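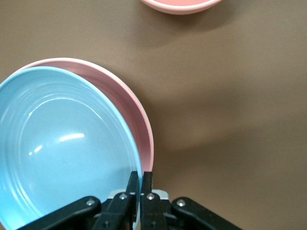
Beltia Everyday Bowls, set of 8

I should say up front that I am hard on bowls. We eat out of them at nearly every meal in this house - oatmeal, soup, leftover rice with an egg on top, popcorn during the movie - and after a while I stopped buying pretty ones and started buying ones I wouldn't cry over. So when our old set was down to two survivors last March, I went looking for something plain and cheerful, and ended up with these from the Beltia shop in Pileton.

I almost went with the Wanness set instead. A friend swears by hers, and they do have a nice heft. But they sit very wide, and my cupboard shelf is narrow, and I could picture myself shuffling them around every single morning before coffee. The Beltia bowls are a bit smaller across and they nest well. All 8 go in one stack and I can still close the door, which I'm happier about than a grown woman probably should be!

Size first. The label says they hold 600 milliliters, and I did pour a measuring jug into one to check. It's right, if you fill to the very brim, which you won't. For a normal helping of soup they are just about perfect. For a big dinner salad they're too small, and my husband goes back for seconds and grumbles about it.

They've been through the dishwasher most nights since spring, top rack and bottom, and I haven't seen any fading. Tomato sauce is another story. I left chili in one overnight (my own fault, we had company and I went to bed) and it took a good soak with baking soda before I was satisfied. Water does like to sit in the ring underneath, so if you unload right away you'll get a little splash down your sleeve. I've learned to tip the whole rack first.

As for the microwave, I use them for warming things up for a minute or so and have had no trouble. I wouldn't cook a whole meal in one. The rim gets warm before the food does, so keep a dish towel handy, especially if you have kids who like to help.

My one real complaint is the lids. They're sold separately, they cost nearly as much as the bowls, and they fit so tightly that I've launched coleslaw across the counter getting one off. I gave up and went back to my old Szabó covers, the stretchy kind, and those fit fine.

I'd buy the bowls again and skip the lids. If you mostly eat soup and cereal and you're short on shelf space, I think you'll get along with them very well. Four stars from me, and I'll come back and add a note if any of them crack over the winter.

27 October 2024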